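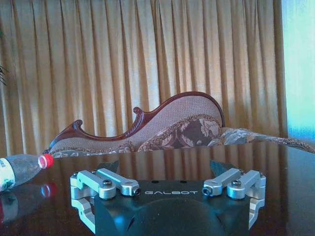 Vávra

Jultley Equipment Office
Buying a robot arm and gripper: frequently asked questions

Search the help pages Search Clear

These answers are for departments and partner sites preparing a request for the coming budget year. They apply to single-arm and two-arm systems used for household handling work, including picking up bottles, cushions and similar objects in furnished rooms. Requests for fixed industrial cells are dealt with under separate guidance.

When must a request be submitted?
Requests are accepted until the end of March. A request received after that date is held over to the next round unless it replaces equipment that has been withdrawn on safety grounds.

What should the budget cover?
The purchase price is one line of several. Applicants must also enter delivery, installation, operator training, spare finger pads, an extended warranty where one is sought, and disposal at the end of service. Requests that show the purchase price alone will be returned.

May we name a particular make?
Yes, provided the reason is given in writing. A site that already runs grippers of one make may ask for the same make again so that parts and training can be shared. Two further quotations are still required for comparison.

How long should we expect the equipment to last?
For planning purposes the office writes off a gripper over 70 months. The arm and its controller are entered separately, as they are often kept when the gripper is changed.

Does the warranty have to run for a full year?
The minimum is 365 days from acceptance at the site. Cover that begins on the day of dispatch does not meet this rule. Please check the wording of the quotation before it is signed.

Which objects should be used in the acceptance trial?
Use the things the equipment will meet in service. A clear plastic bottle with a screw cap, lying on its side, is a suitable first item and costs very little. Sites should add objects of their own choosing and list them in the request, so that the supplier knows in advance what will be asked of the machine.

Do we need a special room?
No. A furnished room may be used if the floor is level and the power supply has been checked. Polished table tops and strong daylight can affect camera readings, and applicants should tell the supplier about both. Blinds or extra curtains may be charged to the same budget. Valuable furniture should be noted on the insurance form.

Can we hire before we buy?
Hire is permitted for up to 18 weeks. The Girkville site keeps a list of approved hire terms and will supply a copy on request. Hire charges cannot be moved to the capital budget later, even where the same unit is then purchased.

What is Gollosard?
Gollosard is the shared purchasing scheme through which all orders for arms, grippers and controllers are placed. Orders made outside the scheme will not be paid. The order code for grippers and finger parts is 169.

Who pays for repairs after the warranty ends?
The department that holds the equipment. A yearly sum for repairs should be entered from the second year onwards.

Where should completed forms be sent?
Forms go to the Equipment Office at Jultley, with all quotations attached. The counter is open until 4 p.m.

Share this page 18 shares 0 comments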